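The Shelf Rule

The rule book at Grurkeck ran to 70 pages, and Ainhoa Valcárcel had written all but 3 of them. She kept a copy in her coat. In February the company sent her to the Jasirau office to sign off on the tidying robot, or to refuse.

"It's a toy shelf," said Timalell, the site manager, when she arrived. "How long can a toy shelf take?"

"Rule 14," said Ainhoa. "Before the robot moves any item, a person has to be able to stop it from where that person is standing."

"I can stop it from my desk."

"Show me."

He went to his desk and reached for the red button. The cord was short and the button hung behind his monitor. It took him two tries. Ainhoa wrote that down and asked him to move it to the front. He did, with tape.

She read him the next rule while he worked. Nothing on casters was to be loaded or unloaded until the casters were locked. Timalell said the shelf had never rolled anywhere. She got down on the carpet and locked both front wheels herself, then went around to the back ones.

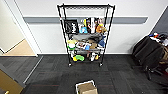
Photo: Huaranga Office Library

The plan called for the robot to empty one level at a time, starting with the lowest, and put each thing in the cardboard box. Ainhoa sat on the floor by the doorway with the book open on her knee.

The green and yellow toy went first. The gripper closed on it, waited, and lifted. Then the robot turned toward the gray fabric on the middle level and stopped. A message came up on Timalell's screen: object boundary not found.

"It does that with cloth," he said. "I usually tell it to go ahead."

"How do you tell it?"

"There's an override. You type the code."

"Who has the code?"

He looked at the sticky note on his monitor. It said 155.

Ainhoa turned to the page on overrides and held it up so he could read it for himself. An override belonged to one person, was used once, and was written in the log with a reason. Timalell read it twice. He asked what counted as a reason.

"What's under the cloth?" she said.

"I don't know."

"Then you don't have one yet."

He got up, crossed the carpet, and lifted a corner of the fabric. He stood there a while with it in his hand. Then he reached in and took out a pair of reading glasses, folded, one lens scratched.

"I've been looking for these since before the holidays," he said.

She asked him to log it. He wanted to know under what heading, and she told him the form had a box for items found by hand. He typed with the glasses on. When he was done he peeled the note off the monitor, tore it in half, and asked her how to set a new code.

They finished the lower level at four. Ainhoa did not sign. She wrote "return visit" on the first page, put the book back in her coat, and asked him where she could get some soup.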